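How I Get Water Rings and Marker Off a White Tabletop

Aug 11, 2020

I have owned a white table for 4 years now, and in that time I've put pretty much everything on it that you're not supposed to. Coffee mugs, turmeric, a leaky blue pen, and one time a whole bottle of nail polish (my fault, I was on the phone). I write these notes mostly because my friend Ngân Đỗ keeps texting me from her kitchen in a panic, and now I can just send her a link!

What you need

A couple of soft cloths, old T-shirts are great
Dish soap, the plain kind
Baking soda
Rubbing alcohol
Cotton swabs
A dry towel for the end

That's the whole kit. I keep mine in a shoe box under the sink. Please leave the scrubby green sponge out of it. I used one on my first white desk and it left a dull patch the size of a dinner plate, and every crumb of dirt stuck to that patch forever after.

Before you start

Find out what your top is made of if you can. Everything below is for a hard, sealed, painted or coated top. If yours is bare stone or raw wood, go find a different page, because alcohol and soda can both mess those up. And whatever you've got, try each thing on a hidden spot first and let it dry all the way before you decide it's fine.

Step 1: Soap and warm water

Squirt a little dish soap into a bowl of warm water, dip the cloth, wring it out well and wipe the whole top. Do all of it, even if the stain is tiny. I skipped this for years and kept attacking "stains" that were just jam.

Rinse the cloth, wipe again with plain water, then dry it with the towel. Drying matters more than you'd think on white, since drips leave those gray tracks that only show up when the sun comes in sideways.

Step 2: Baking soda paste for rings and food

Mix baking soda with a few drops of water until it's like toothpaste. Dab it on the mark and leave it for 8 minutes. I use the oven timer or I wander off and forget. Then rub very gently with a damp cloth, in small circles, and wipe it up.

Tea and coffee usually go on the first try. Turmeric takes me two or three rounds, and a table near a sunny window seems to help with the last bit of yellow.

Step 3: Alcohol for ink and marker

Open a window, and keep it away from the stove and candles. Wet a cotton swab with rubbing alcohol and roll it over the ink. Roll, don't scrub, or you'll spread a big blue cloud (ask me how I know). Switch to a clean swab as soon as the old one picks up color. When the mark is gone, go over the spot with soapy water and dry it.

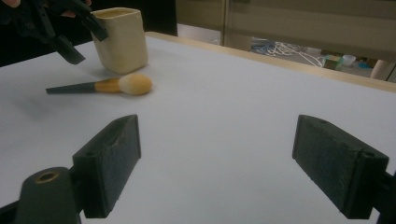 Can I use bleach if the stain still won't budge?

I'd stay away from it. Bleach can turn some white coatings yellow, and then you've got a bigger stain than you started with. Do another round of paste the next day and see where you are.

Keeping it nice

I wipe mine down at night with a damp cloth and use coasters when I remember. Once a year, usually in November before people come over to eat, I do the full soap wash and get the edges with a cotton swab, where the grime likes to hide.

If you have a trick for old candle wax, leave it in the comments. I've still got a spot by my chair that I cover with a bowl of oranges.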